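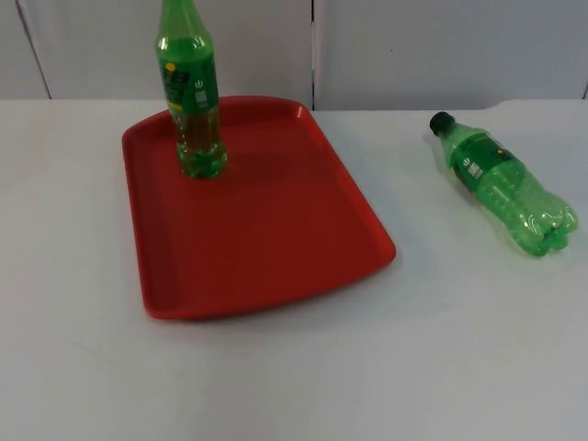
Bench 4, red tray and green bottles, September.

Entry 1094. Table surface trials, Follgate room.

Set out the red plastic tray on the white top, long sides running back to front, with a green soda bottle upright near its back left corner and another bottle lying down over to the right. Tray rim is glossy and picks up a highlight along the right inner wall. Floor of the tray is a deeper red and gives less trouble.

Top wiped with the Flokow cleaner before setting out. Smudges still show as soft grey patches. Jad Kassab thinks they are in the finish - I would like a second wipe with plain water before agreeing.

Tray foot checked against the steel rule: no rock at any corner. Lying bottle stays put without a wedge if the label seam is turned down.

To do: level the right-hand end of the table, 40 mm packers from Dunstan are too thick. Ask Riteck for the matt tray, same size.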